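Notes on the Ralton feeder cell package, last edited Sep 15, 2019. Maintained by Gebremedhin Assefa.

Ralton is a simulated workcell kit sold by Hokby: one arm, one round feeder, one bin, and the scripts to run them. We licensed it in June to try out pick programs before buying hardware. This README covers what we got and how it behaves. 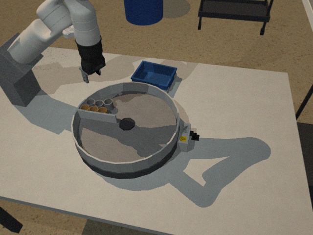
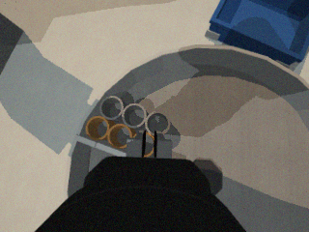
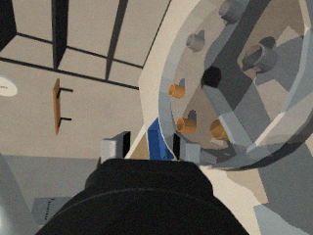
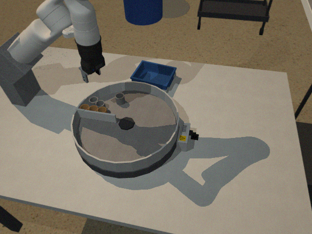

Six cups in the feeder in the first render and the last. Both are the fixed overview camera.

Hannelore Voß disagrees with our plan to use the kit for cycle times. She ran the older release at Heywood and found the feeder model too forgiving: parts settle faster than they should, and a real drum would need a longer pause before each pick. She would use it for reach and collision checks only.

We have left the timing fields in the logs, but treat them as relative.

## Contents

- `scenes/` - cell layouts, 7 files
- `runs/` - 1,965 logged episodes out of 2,000 started; the rest stopped on a solver error and were dropped
- `config/feeder.yaml` - part types, start positions, divider angle
- `tools/replay.py` - plays back a run from any camera

## Running it

```
python tools/replay.py --run runs/0001 --cam overview
```

Use `--cam wrist` for the gripper view. The wrist camera turns with the gripper, so the horizon is often tilted. Set `--level` if you need it upright.

## Known problems

- Shadows are hard-edged at the default quality setting. The high setting fixes this but more than doubles the render time.
- Changing the divider angle does not move the start positions. Edit both.
- The license server at Zoddale drops idle sessions. Save first.

## Support

Email support is included for the first year. Bastian Ostermann has the account login. Replies have taken two days on average.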